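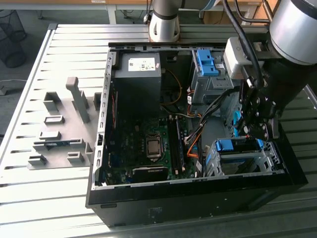 What weight of paper does Sigita Luik use for the Prandanska monoprints?

A 184 gsm cotton sheet, unsized, cut down from a roll. The whole series is on the same stock.

Process notes follow, from the Umeo print room handout and her talk in August.

1/ Each print starts as a relief block inked in one color. She pulls it once on the etching press, then works into the sheet with graphite and thinned gouache. The block is wiped and re-cut between pulls, so there are no editions.

2/ The series has 17 sheets. Numbering follows the order of cutting. The hang at Urbonaitė is by size, so sheet 4 is next to sheet 11 and you need the list at the desk.

3/ Blacks are bone black in burnt plate oil. On unsized paper the oil migrates and leaves a tan halo up to a quarter inch wide. She keeps it. On the early sheets it was an accident; from sheet 6 on she adds extra oil at the edges of the block.

4/ The drawn lines are traced from river survey maps, scale 1:3,000. Place names are left out. Contours were transferred with homemade graphite paper and then gone over freehand, which explains the double line in the lower halves.

5/ Mounting: Japanese tissue hinges, wheat starch paste, top edge only. The sheets curl a little at the bottom. No glazing on the small ones.

6/ Correction to an earlier post. I gave the long sheet as 900 mm wide. That is the height. Width isn't in the handout.

7/ The Pluninitz drawings in the back room are a separate body of work, silverpoint on prepared board. Will post on the ground recipe once I have it in writing.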